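Stone worktop: do I really have to seal it, and how do I know when?

1,311 views
2 answers
Share

Posted by kettleblack_again

We moved in October and inherited a speckled granite worktop, plus a carrier bag of half-used bottles under the sink. There is a spray from Mitero that says "daily", a tin from Conell that says "yearly", and a small unlabelled jar that says nothing and smells of pear drops. The previous owners also left a note reading "DON'T use lemon", underlined twice, with no further details.

I have asked three people so far. The man at the worktop showroom says it must be sealed every six months or it will soak up red wine like a dishcloth. My sister says hers has never been sealed and is fine (hers is, I think, plastic). The fitter who came about the hob said "depends" and then drank his tea.

What I would like to know:

Does it need sealing at all?
How can I tell without buying a gadget?
There is a darkish patch by the sink and another towards the back. Stain, or just the stone being the stone?
What should I be wiping it with day to day?

It gets ordinary use. Vegetables, toast, the odd takeaway. I do use a chopping board, mostly.

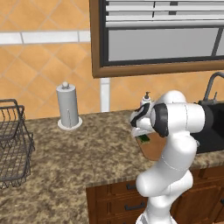
I don't want to spend a fortune. The showroom quoted me £200 to have somebody come out and do it, and when I asked how long it took he said "most of it's waiting". I can wait at home for nothing.

14 comments
Share

Posted by grout_expectations
78 people found this helpful

I fitted kitchens for a good few years and have been asked this at every party since, so here goes.

Whether it needs sealing depends on the stone. Some granite is so dense that sealer sits on top and dries to a smeary haze, and then you ring the shop and complain about the granite. Some of the paler, more open kinds will drink whatever you give them. You can't tell which you've got by looking, whatever the man in the showroom says while looking at it.

Before you do anything, check it is granite. Plenty of laminate does a very good impression. Look underneath, at the front edge or inside the cupboard by the sink. Chipboard means laminate, in which case put the tin away and enjoy your evening. Stone will be stone all the way through, and cold to the hand.

Then do the water test:

1. Clean a bit of worktop with warm water and a drop of washing-up liquid, rinse it and leave it overnight. If it's damp when you start you'll learn nothing.

2. Put a tablespoon of water on it, somewhere you can find again. On a mottled top this is harder than it sounds. I use a bit of masking tape next to the puddle, after spending ten minutes of a customer's time hunting for mine.

3. Leave it for a quarter of an hour. Don't poke it.

4. Wipe it off and look. If the stone hasn't changed colour, leave it alone for a year. If it's gone darker, the water has got in and it wants sealing. The mark will dry out by itself, so don't panic and start scrubbing.

5. Repeat by the sink and by the hob, as those spots wear first. Use a soft cloth or an ordinary sponge for the wiping. The scouring side won't hurt the granite much but it does the sealer no favours.

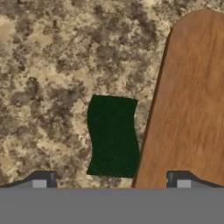

6. If you do need to seal, read the tin. The Conell one used to be wipe on, wait, wipe off, but old tins go thick, so if yours comes out like custard buy a new one. Thin coat, small area, windows open. Buff off every bit before it dries. The wiping off is the whole job, and it's the part people skip because the football's started.

On your dark patches: granite is blotchy by nature, and nine times out of ten that's just how it came out of the ground. A stain usually has a story (oil bottle stood there, teapot stood there) and a shape to match. If the patch gets bigger and smaller with the washing-up, it's water getting in around the sink, and you should look at the silicone before you look at the stone.

The lemon note is sensible if a bit dramatic. Acid is murder on marble. On granite it mostly bothers the sealer, though some stones sold as granite aren't, which may be how your note came to be written. Wipe it up and carry on.

For every day, washing-up liquid and warm water, then a dry cloth. Your Mitero spray is probably fine if it says it's for stone. I'd take the pear drops jar to the tip. It could be nail varnish remover, it could be thinners, and you don't want to find out near a gas hob.

As for the £200, he's right that most of it's waiting.

9 comments
Share

Posted by mrs_tiggywrinkle
6 people found this helpful

Just use Dultel. I've had Dultel on mine since we moved and never had a mark.

Edit: I'm told Dultel is a floor polish. It does say so on the back, in small writing. The worktop is very shiny and the bread slides about a bit, but I stand by the no marks.

Second edit: people are being quite rude. I have now washed it off, which took most of an afternoon – and underneath it looks exactly the same as it did before, only the toaster stays where you put it.

22 comments
Share

Reply from kettleblack_again

Thank you both. I looked under the edge and it is proper stone, so that's one thing settled.

Did the water test in three places. Nothing at the back, nothing in the middle, and a distinct dark ring by the sink after fifteen minutes. It had gone by bedtime. So I am going to do that end and leave the rest, unless somebody tells me you can't seal half a worktop.

The patch at the back hasn't changed in any weather or mood, so I'm calling it geology. The one by the sink I'm less sure of. The silicone there has a gap you could post a letter through, and I've rung Nikolaidis, the bathroom place on the parade, who say they do kitchens as well if you don't mention it to the kitchen people.

The jar has gone to the tip. The chap there sniffed it, said "ooh", and put it in a separate cage.

3 comments
Share

Reply from grout_expectations

You can seal half. Feather it out where you stop and buff that bit twice. Do the silicone first though, and give it a day or two to cure before you go near it with the tin.

1 comment
Share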